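Trarnia Club Grade cricket bat – a season and a bit later
April 5, 2020

I said I'd write this up once the bat had some real miles on it, and with no games on for the time being I've run out of excuses. So, the Trarnia Club Grade, short handle, English willow, bought last August at the tail end of our summer league and used ever since in matches, indoor nets and a lot of tapping around in the garage.

Where I'm coming from: I bat at five or six for a social side, I'm a bottom-handed player who likes the pull and the slog sweep more than is good for me, and my cover drive is mostly a rumor. If you're an opener who leaves well and plays in the V, you may feel differently about nearly everything below.

Weight first. Mine came in at 2 lb 10 oz on the kitchen scale, a touch heavier than the sticker said, but it picks up lighter than my old Flulik, which had a slab of wood down at the toe and felt like swinging a fence post by the end of an innings. The Trarnia's middle sits a bit higher. On the hard mats we play on at home that's lovely, because the ball comes through around the waist and you hit it right where the wood is. On the one slow, low pitch we visit every year (you know the kind, it's basically a pudding) I kept getting it too near the toe and the ball just died.

Knocking in took me six hours spread over two weeks. The seller said it was "pre-prepared and match ready" and I'd ignore that completely. I oiled it twice, put on a clear face sheet, and went at it with a mallet in front of the TV until I was asked to stop. Even so, the first time I took it to nets with proper new balls I got two seam marks near the inside edge. They haven't grown. I've rubbed them down and taped over them, and I'd call it normal wear.

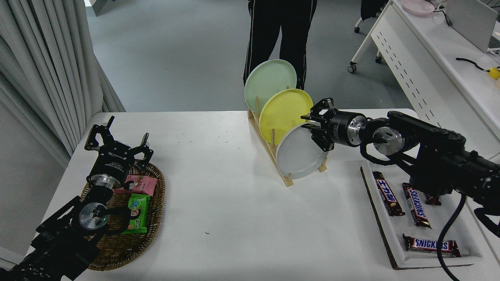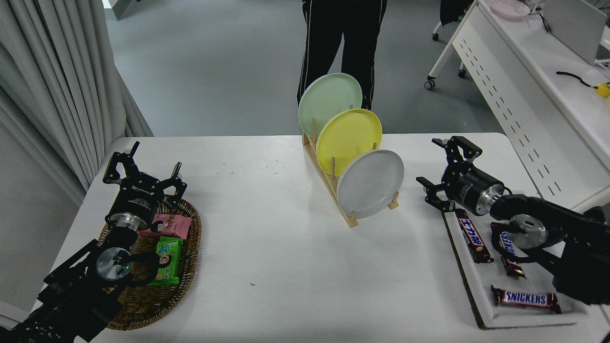

Green packet and pink packet, both in the basket.

How does it play? The ping is really good! Better than I expected at this level. It started out a little dull, then somewhere in the second month of nets it opened up and pushes through mid-on started running away to the rope. My best with it is 63, in a chase we still managed to lose, and there was one flat pull in that knock that I've been boring my family with ever since. My worst is a first-ball duck, and I can't blame the bat for that one, much as I tried in the car.

The handle is my main complaint. It's round, fairly thick, and comes with one grip that's too slick for warm weather. I swapped it for a Durska chevron grip on day one and that helped a lot, but if you've got small hands I'd try to hold one before buying. Oval handles suit me better and Trarnia doesn't offer one in this range. There's also a slight creak in the binding when it's cold. It went away for a while, came back, and I've stopped listening for it.

Stickers: peeling already. I don't care, but my teammates have opinions.

I also got a few nets with a friend's Lytvynenko, the one everybody seems to be ordering lately, so here's a rough comparison. The Lytvynenko has bigger edges and looks scary from 22 yards. It's more forgiving if you nick it through the line – I got four runs off a shot that should have gone straight to slip. But out of the middle I couldn't tell them apart, and it felt clumsy when I tried to cut. For me the Trarnia is the nicer bat to actually bat with. If all you play is T20 and you swing at everything, get the other one.

The cover it ships with is thin and the zipper sticks. Mine lives in an old padded sleeve from the Flulik.

Would I buy it again? Yes, with the grip swapped and a little more patience at the mallet stage. I'd probably ask the shop for one on the lighter side too. I'm giving it four out of five, and the missing point is all handle. I'll add a note if those seam marks turn into anything once we're back outside, and if anyone has found a good fix for the creaky binding, please leave it in the comments.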